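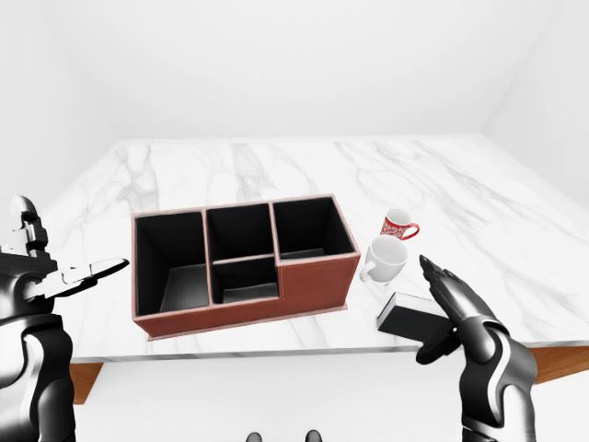 3.2 Task design and scene set-up

The desk-tidying task was set by the second-year robotics course at Esthorpe as its shared project, and every group worked from the same simulated room. Groups were free to choose their own controller and training method, but could not alter the objects, the lighting or the robot model. The room is kept plain, with white walls and a marble-topped table, so that differences between groups come from handling and planning. Figure 1 gives the view supplied to the policy at one point in a trial, with the right hand reaching towards the black block and the left hand level with the organiser. The two mugs differ in pose as well as colour: the red one stands upright near the back and the white one lies on its side close to the right end of the organiser. A policy that has learned only an upright grasp will therefore meet a case it cannot treat in the same way.

Figure 1. Simulated desk-tidying scene as used by all groups in the Esthorpe course project.

The goal state requires the black block to be inside the large left compartment of the organiser and both mugs to be upright on the table. Order is not fixed. A trial ends when the goal state is held for two seconds, when any object leaves the table, or when 70 seconds of simulated time have passed. Contact between the two hands is logged but does not end the trial.

3.3 Demonstrations

Eight groups took part. Demonstrations were recorded by the students themselves through the Stinska teleoperation client, which maps tracked hand motion to the joints of both arms and hands. A total of 1,325 demonstrations was submitted. Of these, 121 were rejected at the checking stage, mostly for missing joint data at the start of the recording. The remaining 1,204 were pooled, and each group could train on the whole pool or on any part of it.

Block placement by the right hand alone was awkward, as the target compartment lies at the far end of the organiser. Two strategies appear in the pool. In the first, the right hand carries the block across in front of the organiser and releases it over the compartment. In the second, the block is passed to the left hand above the table. The second strategy is slower and produced more drops during recording, but the arms stay clear of the mugs. We did not instruct students to prefer either.

3.4 Scoring

Scores were computed by the Clonolico evaluation script (version used in February, unchanged for the resit). One point was given for each object in its goal pose at the end of a trial, with no credit for partial insertion of the block. Following the marking scheme of Krūmiņa, tilt of up to five degrees was accepted for the mugs. Object start poses were varied between trials by a fixed list of seeds, which was withheld from students until the marks were released. Final runs were carried out on the Shabalala cluster under one account, so that no group had access to a faster physics step than another.

Correspondence on the marking scheme: Urmas Krūmiņa, Esthorpe.

Last updated: February
Reading time: 3 min
8 shares | 0 comments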